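Grirndale Bedroom Sorting Set

README, version 4, last changed 10/7/25

What is in this folder

Pictures and notes on sorting small household things on and around a bed. The things are the sort that gather in a bedroom over a few months: medicine cartons, packets, cloths, odd bits of packaging. The task in each session is the same. Everything is laid out on the bed, a box is put down among it, and the things are sorted into what is kept in the box and what goes elsewhere.

The full set has 3,194 pictures from 15 sessions. Hüsnü Ersoy wrote the sorting notes and Shirley Després checked them against the pictures. The folder layout follows the one used for the Plello kitchen set, so anyone who has worked with that can skip the next section.

Folder layout

pictures/ holds one subfolder per session
notes/ holds one plain text file per session
labels.csv holds one line per picture
words.txt holds the list of allowed item names
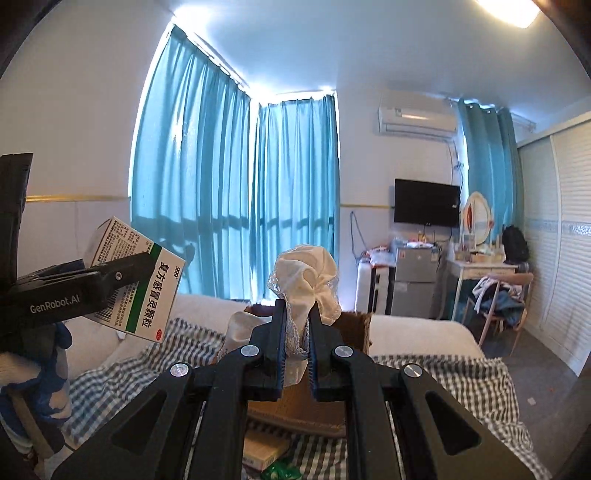

Item names are kept short and general. We use "cloth" for any loose piece of fabric that is being sorted and "bedding" for whatever covers the bed, even when the two overlap. Trim is recorded in a separate column, so the cream piece with lace along it is entered as cloth, cream, lace. Cartons of medicine are entered as "medicine box", and any name that can be read goes in the text column in the script it is printed in. The 999 carton is therefore entered with 复方感冒灵颗粒 and no translation. If only part of the printing can be read, enter that part and stop. Do not fill in the rest from another picture.

Colours come from a fixed list at the end of words.txt. Checked fabric gets one entry, "check", with the colours after it in any order. Do not split it by square.

The box

The box is labelled "container" in every picture, whatever it is made of and however much of it can be seen. Earlier versions had separate names for box, bin and basket. They caused more disagreement between labellers than any other part of the list and were dropped in June. Old files with those names will still load, but the Gwilliam checker will print a warning for each line.

An item counts as "in" when it lies within the walls of the container. An item hanging over the rim is "on edge". Anything else is "out", including things leaning against the outside. 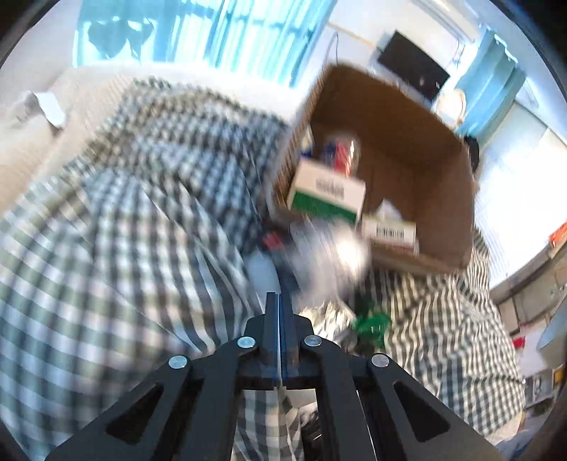
Do blurred pictures get labels?
They are labelled in the same way as sharp ones, but only for items a labeller can name at normal size, and the blur column is set to 1, 2 or 3.

Known problems

Bedding and cloth are easily mixed up where the folds are deep. In 4 of the sessions the two were labelled by different people, and the line between them moves a little from one picture to the next.

Shiny packets are often entered as "packet, unknown". This is correct if the printing can't be read.

The notes for session 15 are shorter than the others and leave out the order in which things were picked up.

Use

Copying and changing the files is allowed for teaching and research. The medicine names are there as printed text and should not be used as advice on what to take. Corrections go to Hüsnü Ersoy through the Farkix page for the set, with the session number and the line from labels.csv.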